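Workshop notebook — June, dining table clear-down

Started at 4 in the afternoon, later than I wanted, but the light through the window is good at that hour and I wasn't going to leave the dishes for another morning. The job for this entry is the nesting order. We keep having the same argument about what goes inside what, and I'd like it written down so we can stop having it (or at least have it with notes).

So, what we've got on the table: the steel bowl, the yellow one, the red plastic one with the pink inside, the white plates with the flowers and the red printing, and the red electric pot down at the far end. The pot stays where it is. I'm not moving it for anyone, it's happy down there and it isn't part of the stack.

Order I'm settling on is steel outside, yellow next, red plastic innermost. It's the obvious one and I still managed to draw it backwards on the first page of this notebook, which I've now crossed out.

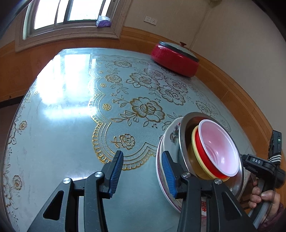
Where I keep changing my mind is the plates. They can travel with the bowls as one bundle, plate at the back, everything on edge, and it does save a trip to the cupboard. But I don't love metal against glaze. The Heson shelf liner is still on the roll, so I cut a square off it to go between the plate and the steel. 14 centimeters a side, cut by eye and then trimmed because I can't cut straight. If it curls up I'll try the Mekow felt, though that stuff sheds like a cat.

Also — the glass top. Please nobody drag the steel bowl across it! I know it slides beautifully. There's a rose tablecloth under there that I'm very fond of and I would like to go on seeing it through unscratched glass. Lift, then put down. I've ordered 100 of the little clear Bestoton bumpers, a silly amount, but the small pack cost nearly the same.

Tried the plates as their own pile too, off to the left of the bowls, and I think I like it better for everyday. You can get at a plate without unpacking the whole family. The bundle can be for when we need the entire table free, like the big cutting-out days.

Shelf height in the Ravn cupboard is 30 centimeters, measured twice. Fine for either arrangement, so that's one less thing to fuss over.

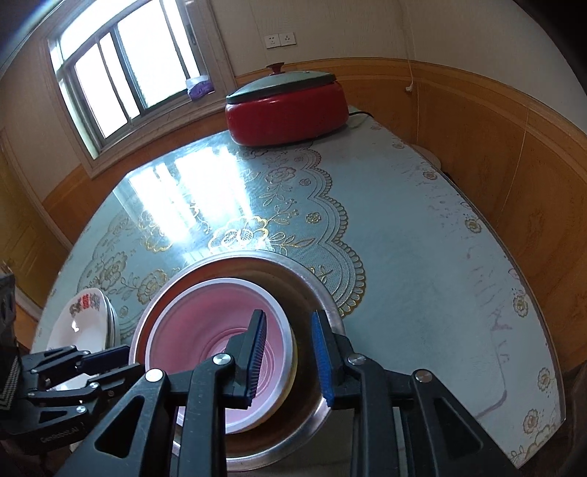
A note in pencil at the bottom of the page disagrees with me: keep the plates on their own always, bundle or no bundle, and put the yellow bowl in front since it's the one that gets used most. Fair point about the yellow bowl. I hadn't thought about it because I always reach for the steel one.

Will try it with yellow out on its own for a week and the other two nested. Still to do: liner for the lower shelf, find the good scissors, wipe the glass.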